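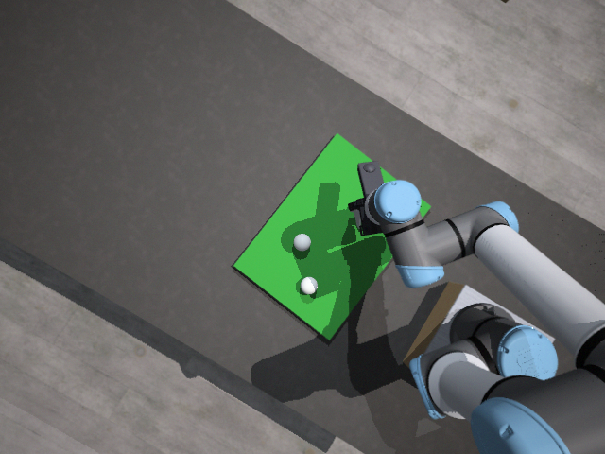 One of our tailwheel graduates told us she'd been putting it off for years, convinced her feet would never keep up, and by the second morning she was grinning all the way down final. We hear that sort of thing a lot at Skudley, so we've gathered the questions people ask before they book.

Do I need a licence first?
No! Most people come with one, but student pilots are welcome too. Your hours in the Endico count toward your total either way.

How long does the endorsement take?
Plan on 4 days. Some pilots are comfortable sooner, and a few like an extra morning of crosswind work - the grass strip at Mbwambo is a beauty for that.

What will we cover?
Three-point and wheel landings, ground handling, go-arounds and lots and lots of circuits. Expect almost 45 landings by the end (your legs will know about it).

Is there a weight limit?
The front and rear seats together can carry 200 kilograms with training fuel. Ring us if you're close and we'll work out the numbers with you.

What if the weather turns?
We brief on the ground and fly when it clears. October can be gusty, so we usually start at 7 am while the air is still smooth. Unflown time is never charged.

Can I bring a friend?
Please do. The clubhouse at Skostov has a veranda facing the runway, and the kettle's always on.

What should I wear?
Thin-soled shoes, a hat without a button on top, and layers. The Endico's heater is very keen on your left ankle and nothing else.

How many students fly each day?
We take 2 at a time, so you'll get plenty of flying and still have a chance to rest between sessions.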